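Repair Café Night: What Keeps People From Fixing Their Own Stuff?
Student project report, Design and Society, second-year group work
Gizella Kocsis and Levente Szűcs
January 11, 2022

1. Why we picked this

We both grew up in homes with a drawer full of dead things: a hair dryer, two radios, a hand mixer with one beater. When our course asked for a project on waste in everyday life, we knew right away that we wanted to look at repair. Brurkden has a repair evening in the old Dobos hall every month, and we had walked past it so many times without going in!

Our question was simple. When a small appliance breaks, what decides whether it gets fixed or thrown out?

2. What we did

We went to 3 repair evenings and talked to visitors while they waited. We also put a short survey in the Talleris neighborhood newsletter, which goes out to 1,860 households, and got 200 answers back. That was far more than we had hoped for (Levente had bet on thirty). Finally we took apart 8 broken appliances ourselves and kept notes on every screw, clip and blob of glue.

We did the taking apart at a proper bench, with the item held firmly so both hands were free. Gizella's grandfather told us this before we started, and we wish we had listened the first time. 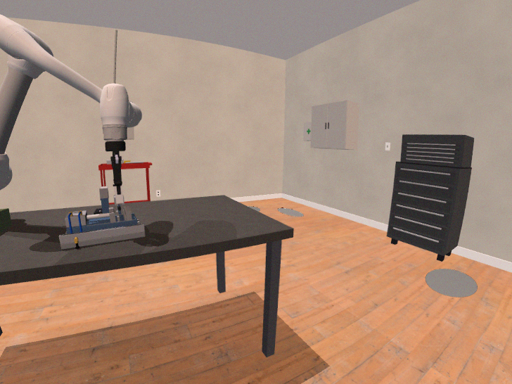

Figure 1. A small fixture on a black-topped table, under a robot arm (computer rendering).

3. What people told us

Price came up less than we expected. The most common answer in the survey was "I didn't know how to open it." Many people had a screwdriver at home but were stopped by odd screw heads or hidden clips. The next most common answer was worry about making it worse. One woman had kept a Zender toaster in her closet since May because she felt bad throwing it away and scared to touch it. We loved talking to her, and she stayed till closing time.

Older visitors were more willing to try, but they often had trouble finding parts. Younger ones found parts online quickly and then had no place to work.

4. What we found inside

Glue was our biggest enemy. The kettle opened in minutes, while the electric toothbrush had to be cracked like a nut and could not be closed again. Holding round or slippery housings was also much harder than we had thought, and we ended up wrapping them in an old bicycle tube.

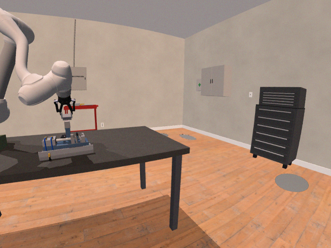

Figure 2. Rendering of a fixture like a vise or clamping jig, with upright blue pins in a row.

5. What we would like to try next

We want to make a one-page opening guide for the five appliances people bring in most, with drawings of where the clips sit. The Dobos hall has agreed to hang it by the door. We would also like to ask the library about lending out screwdriver sets, the way it already lends board games.

Our survey only reached people who read the newsletter, so students in shared apartments are mostly missing. A second round at the dorms would help a lot, and we already have the questions ready.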